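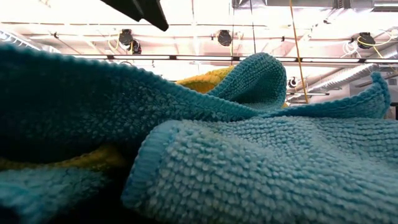 Microfiber towel, teal.

Modgate Shower and Laundry Project
Progress report to the Gill Fund, second period

Prepared by Reijo Hirvonen, project lead

Summary

The Modgate site opened its showers to the public in the first month of this period and its laundry room in the second. Both are now running five mornings a week. We recorded 226 visits in October, the first month in which both services were open from start to finish. Spending is within the approved budget, with two changes between lines that are explained further down. The evening session has not started and will move into the next period.

Work completed

The four shower rooms are finished. Tiling in the last one was delayed when the floor drain was found to sit too high, and the contractor, Jurer, came back and relaid that section at no charge to the project. The accessible room has a fold-down seat, two grab rails and a door that opens outward. We asked for a wider door than the one in the first drawings after a visitor who uses a wheelchair tried the opening during construction.

Hot water was the main technical problem. With all four showers in use the temperature dropped after the third or fourth person. The heater had been sized for the old staff bathroom, and we should have caught this at the design stage. A second tank was fitted and the two now run together. There have been no complaints about cold water in the time since.

The laundry room has three washers and three dryers. Visitors can wash one load of their own clothes while they shower, and a locker is provided for anything that has to stay dry. We use the same machines in the afternoon for towels.

Towels

The first application budgeted for cotton bath towels. We bought a small batch and used them for the opening weeks. They were well liked, but they took close to two full dryer cycles, and on busy mornings we ran short. We then tried microfiber towels. They dry in one short cycle and take up less shelf space, and we can turn them around on the same day.

Opinions among visitors are mixed. Some find the microfiber too clingy on wet skin and ask for cotton. We now keep both and let people choose. Staff have been told to wash microfiber apart from cotton, with no fabric softener, and on a warm setting. One load went through with softener early on and the towels stopped soaking up water until they had been washed twice more.

Use of the service

The busiest time is the first hour after opening. Several people come before work and need to be out quickly, so we have set aside one shower room until 8:30 a.m. for anyone who has a job or an appointment to get to. This was suggested at the visitors' meeting and has caused less argument than we expected.

Most visitors come on foot from the streets near the bus station. A smaller group live in vehicles, and they tend to come for the laundry more than the showers. We had not planned for families, but a few have come, mostly when something has broken at home. We let them use the accessible room together.

We do not ask for identification. A first name or nickname is enough for the sign-in sheet. The figure for October is a count of sign-ins, so a person who came several times is counted each time. We can't give the Fund a number of separate individuals without changing how we sign people in, and we would prefer to leave that as it is.

Staffing

The site coordinator and two part-time attendants are in post. One attendant left after five weeks for a full-time job and was replaced within the month. All three current staff have done first aid and overdose response training. We have 14 people on the relief list, though fewer than half of them can work mornings, and covering sick leave is still hard.

Budget

The second water tank was not in the budget. It was paid for out of contingency and from the savings on signs, which cost less than expected. The towel line came in under budget and we moved $2,000 of it to dryer maintenance, as agreed with the Fund by email. The lint filters on the older dryer need more attention than we had allowed for.

Water and electricity bills are the item we are least sure of. So far we have only one bill that covers both services. It was higher than our estimate — mostly the dryers — and we will send the Fund a revised figure once the next one arrives.

Problems and risks

The shower rooms are hard to keep ventilated in cold weather. There is some early mold on the ceiling of room two. It has been cleaned and repainted, and the fan timer now runs for longer after each use.

A neighbor on Zemier Street complained about people waiting outside before opening. We met with her and agreed to open the front hall at 6:45 a.m. so the line forms indoors. She has not been in touch again.

The lease runs for 90 more weeks. The landlord has said he is open to renewing but has not put anything in writing.

Next period

We plan to start one evening session a week, with a second if there is demand. A later closing time needs a change to our insurance, and the broker is working on it. We will also replace the lockers by the laundry door, two of which no longer lock, and get a written quote for a larger fan in room two.

We are asking the Fund to approve the move of the evening staffing money into the next period. No additional money is requested.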